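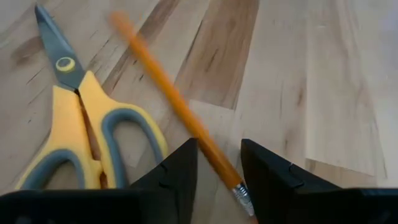 Hodutdale Craft Supply Group - Minutes of the Stock and Purchasing Meeting

October 26, 2024

Chair: Gaurav Tripathi
Minutes: Nisha Pant

1. Previous minutes
Approved with one correction. Item 4 should read "paper stock", not "card stock".

2. Paper order
The Pridatik quote covers 3000 sheets of plain white, delivered in one lot. Usteo offered the same quantity in two lots at a slightly higher unit price. GT preferred a single delivery. NP noted that the lower shelves in the store room are not deep enough for full cartons. Agreed to accept the Pridatik quote, with cartons to go on the floor pallet until the shelving is changed.

3. Hand tools
Scissors and pencils remain on the general list. Replacement scissors to be ordered in packs, up to 40 pairs this term. Left-handed pairs to be listed on a separate line - the last order form combined them and the supplier shipped one type only.

4. Stock sheet
The current sheet has 106 lines. Several refer to items no longer held. NP to remove dead lines and add a reorder level column. Units to be stated for every line (each, pack or carton).

5. Mugo account
Invoice for glue sticks still shows the old delivery address. GT has written twice. Payment held until a corrected invoice is received.

6. Other business
Key to the store room cabinet sticks. GT to replace the lock.

Actions
GT: confirm Pridatik order; Mugo invoice; cabinet lock.
NP: stock sheet; scissors order form.

Next meeting: February, same room. Agenda items to NP one week before.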